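Packing a power cord and a mouse in one shallow mailer box
Posted in Packing & Shipping, 5 replies hidden, 2 answers shown

kesov_bench

We send out small desk kits from a shop floor bench. Each kit is one corded appliance lead, one computer mouse, and one printed sheet, packed in a shallow corrugated mailer with an attached lid. Volume is 400 kits per batch, two batches a year, the next one in April.
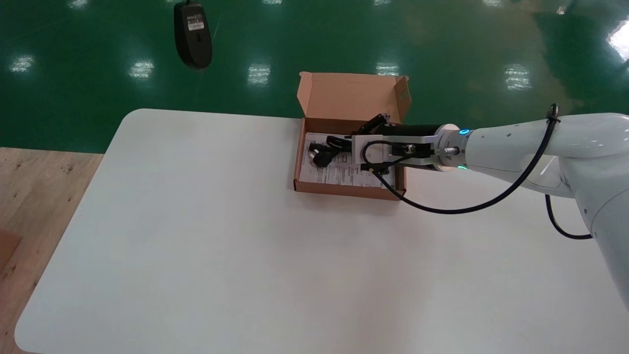
The current order is sheet first, flat on the bottom, then the cord on the left, then the mouse in whatever space is left. Two problems. On some returned boxes the mouse shell has fine scratches, and I suspect the plug blades. Also, the lid sometimes bows in the middle when the cord coil is too thick, and then the front tabs pull out of their slots.

I can't change the box. It was bought from Altance in a lot of 2,000 and most of them are still on the shelf. I can change the packing order, the way the cord is tied, and the filler. I would prefer to keep the sheet on the bottom, as it stays flat there, but I will move it if there is a good case for doing so.

What is the correct way to lay these out?

deston_returns

Your suspicion about the blades is reasonable. Bare blades are the hardest thing in that box and they have a free path to the mouse any time the coil rotates. Fix the cord first and the rest gets easier. 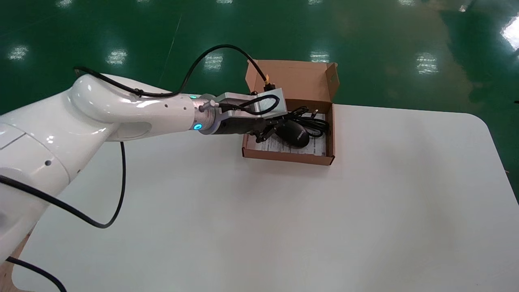
Cord preparation:

Make the coil long and narrow, close to the inside length of the box. A round coil stacks strands on top of each other where they cross, and that is the thickness pushing your lid up. A long bundle lies in parallel strands and can be pressed flat.

Tie it near the middle. If the tie sits close to one end, the other end fans out and takes up the mouse's space. Two ties are better than one if the cord is over 5 feet.

Keep both ends at the same end of the bundle. Cover the blades with a plastic cap or a sleeve of thin foam. A strip of kraft paper folded over twice and taped also works and costs almost nothing.
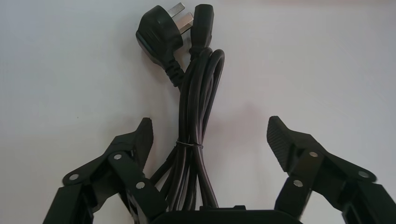
Check the bend where the cord leaves the plug. The ribbed section is there to take a gentle curve. If the first loop starts right against it, the cable will take a set and the customer will have a kink to work out. Leave a couple of inches straight before the first turn.

Layout: cord along the back wall under the lid hinge, blades pointed toward the side wall, away from the mouse. Mouse at the opposite end with its buttons up. Put a divider between them. A single strip of corrugated cut to the inside depth of the box, with a tab folded at each end, is enough. We used a Haque die-cut insert for a while and went back to plain strips, which were quicker to fit.

The sheet can stay on the bottom. It does nothing to stop the parts from sliding, so don't count it as padding.

mailroom_2

Agree with most of the above, but I would put the sheet on top. Customers open the lid and see it first. On the bottom it gets missed and then they write in asking how to set things up.

Also, just put the mouse in a bag. A thin poly bag stops scratches whatever the cord is doing. We do that and skip the divider.
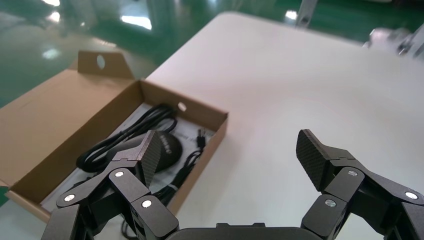 One more thing to look at is whether your box has any punched holes in the lid or the end walls. If it does, don't rest a plug blade or the end of a twist tie next to one. I had a tie work its way out through a hole and catch on the box beside it in the carton. Turn the bundle so the tie ends face inward.

For the lid bow, close it on one finished kit and set it on a flat surface. If it rocks, or you can see a gap along the front, the bundle is too thick. Redo the coil before you pack the other 399.

kesov_bench

Thanks to both. I packed a trial set with the long bundle, a paper sleeve over the blades, and a corrugated divider. The lid closes flat and the tabs hold. I have also added the poly bag on the mouse, as we already stock them in that size.

The sheet stays on the bottom for now. I may print a line on the inside of the lid pointing to it.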